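Notebook, hanging fabric piece for the Rendon room

Carried over from the last entry: the panel layout is settled except for the north corner. The floor plan from Cedmont shows that corner as square. It is not. The two walls meet at an obtuse angle, and the ceiling track has to follow or the last panel will sit proud of the wall and show its back edge from the door.

Track is in two runs with a bent joiner between them. First joiner kinked on the inside radius and the carriers stuck at the kink. Second one was bent over the plywood former with sand packed in the tube, ends taped. Carriers pass. Slight flattening on the outer face, not visible from the floor. Keep the former, label it, and do not lend it out again.

Weights. The hem of the test panel was loaded with lead tape and hung overnight. It pulled the weave out of line near the side seams, where the cloth is doubled. Changed to a light chain in a separate sleeve, stitched only at the top so the cloth can move over it. Drape is better and the hem no longer curls toward the room.

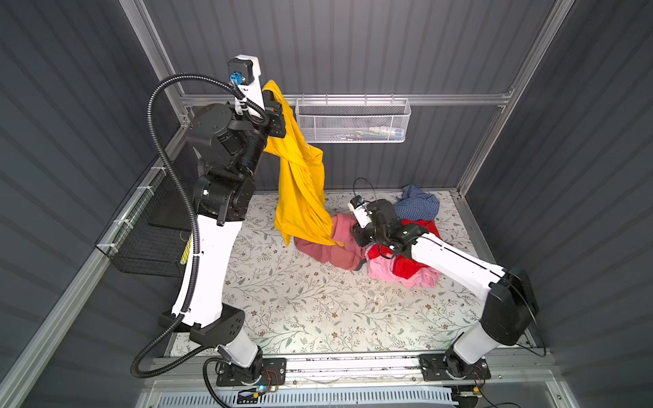 Cedmont, Nov 5, 2025

Dye tests, undyed voile from the Makris roll. All strips scoured first, same bath, cut from the same end.

Strip A: 20 minutes, stirred. Even, too pale once dry.
Strip B: 20 minutes, left still. Blotched along the fold. Discard.
Strip C: twice through the bath with a rinse between. Closest to the June sample. Slight shift toward green under the gallery lamps, none in daylight.

Going with C. The second pass needs a fresh bath, since the first one is weaker by then and the color lands short. Harsh Pal thinks the green comes from the lamps alone and wants to see C beside the June sample with the lamps changed. Fair, but the lamps at Rendon are fixed. The cloth has to suit them.

Shrinkage: a 200 cm length came out of the second pass 2 cm short. Cut all panels long and hem after dyeing. The cutting list on the wall is still the old one and needs replacing before anyone touches the roll.

Cast pieces. The plaster for the low form set too fast and left a seam at the shoulder. Filled, sanded, filled again. Under the graphite coat the repair reads as a dull patch at low angles. Options are to recoat the whole form or to turn it so the shoulder faces the cloth. Turning it costs nothing but closes the gap people are meant to walk through. Recoat.

Drisard quoted for the plinths at 100 mm high. Drawing says the same, but with the rubber feet on they stand higher. Ask for the feet to be recessed.

To do:
new cutting list
order chain, same gauge
second fitting of the bent joiner with a full panel on it
lamp test with Harsh, strip C and June sample
check whether the door at Rendon clears the first panel when fully open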